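4.2 Fixture tasks

The Trasturine set has 3,000 episodes recorded in bathroom showrooms and fitting workshops. Operators hold one gripper in each hand, and no arm is present during recording. We wanted to know if the motions which a person makes near a tub or a toilet can be repeated later by a machine. Faucet handles are of special interest to us, because they are short, smooth and placed close to the rim. 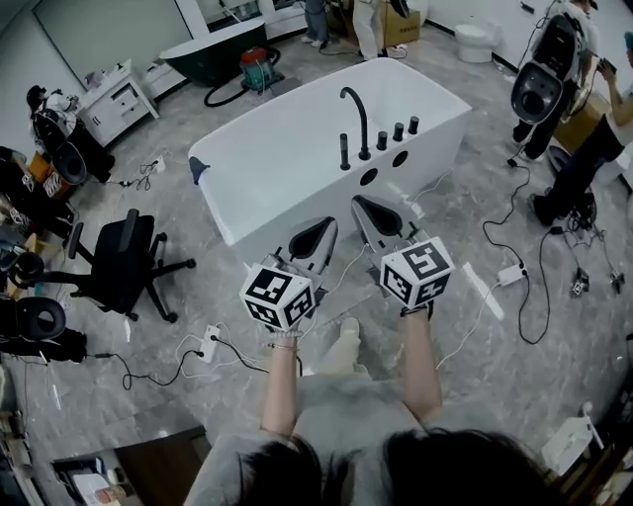
Figure 2. Recording at a freestanding tub with a gooseneck faucet and four short black handles or valves. Both grippers carry cubes with fiducial markers.

4.3 Results on handles

We trained one policy on all episodes and tested it on 11 fixtures which were not in the set. Turning a single handle was mostly solved. When several handles stood side by side, the policy often closed on the wrong one, and it did not correct itself. Wiping the rim remains too slow for daily work. In our opinion the machine cannot yet be left alone with this chore. Failure cases were labeled by Benjamín Escobar and are listed in the appendix.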